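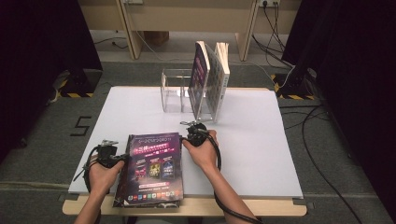 I'm going to complain about timestamps for a while, so get comfortable.

Everybody in my corner of robotics wants to talk about the policy. Which network, how big, how many layers, whose trick from last month. I get it, that's the fun part! But I've spent most of this year on the tooling under it, and I'm convinced we'd all be better off if half the people tuning models went and fixed their loggers for a week.

Take putting books in a clear box. Pretty dull job, right? Two hands, two grippers, a booklet on a board, an open acrylic box with a couple of books standing in it or leaning against it. A person does it without thinking. Now try to learn it from recordings. The box is transparent, so your depth is going to be garbage along the edges, and the moment a book has to go over the rim is the moment you care about most. If the gripper signal lags the video by even a little, the model learns to let go early. You can throw a bigger network at that all summer and it will learn to let go early with great confidence.

We had this exact thing on Nalley, our bookshelf project. One batch came to 1343 recordings, and after I wrote a dumb little checker (it lines up jaw closing in the video with jaw closing in the log, that's all it does) we kept 1029 of them. The rest had clocks that drifted. Some were off by 18 frames, which at our frame rate is forever. We retrained on the smaller pile, same settings, and the early drops mostly went away. The checker took me roughly 29 hours, counting the afternoon I lost to a time zone bug.

People push back on this. A friend at Closumau told me a good enough model should soak up the noise, and sure, if the noise is random. Drift isn't random. It gets worse the longer you record, so it lands hardest on the end of the task, and the end of the task is where you let go of the book!

So my pitch is boring. Put the sync check in the recorder and have it refuse to save. Jison, the recorder we use now, does that, and everyone hated it on Monday and had stopped grumbling by lunch the next day. Bayram, the one we had before, saved anything you gave it and smiled. I know which one I'd pick, and I'd like the next release to show the drift live on screen while you're still recording.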